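From: Gifty Addo
To: Bedding and Linens list
Date: 2026-04-22
Subject: Re: dark clothes on a light quilt

Amerley Arthur wrote:
> I fold the laundry on the bed and the black things leave lint all over
> the spread. Do you put something down first, or fold somewhere else?
> Mine is pale gray and shows everything.

I fold on the bed too. The dresser is too narrow and the table is in use most of the day. Mine is a light gray quilted spread with a raised pebble stitch, and I put the black things near the side so I can reach them without leaning. Anything with a pocket flap and snaps I fold with the snaps facing up – otherwise they catch in the stitching.

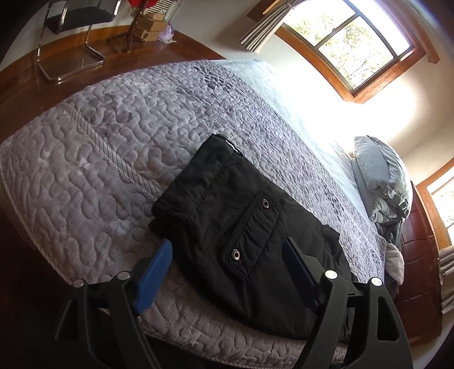

Brisa Ayala wrote back to me off list that she closes every snap before washing and has had no pulled threads in 2 years. She also shakes dark clothes out in the hallway first. I have started doing both.

For lint I use a dry rubber glove, wiped in one direction along the quilting. The sticky rollers skip over the low parts of the stitch. I paid for a Skillach roller last September and it is still in the drawer.

When the quilt itself has to be folded, the bulk is the problem.

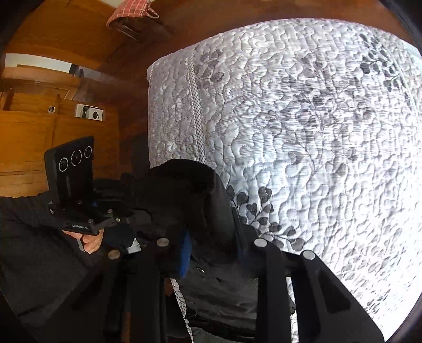

I go in half lengthwise, then in thirds, and keep the corded edge on the outside so it doesn't leave a crease across the middle. Pressing the air out with a forearm helps. It goes on the closet shelf, never in a vacuum bag – the last one I stored that way stayed flat in places.

Kofi, you asked about washing. Cold, alone, low spin.

Gifty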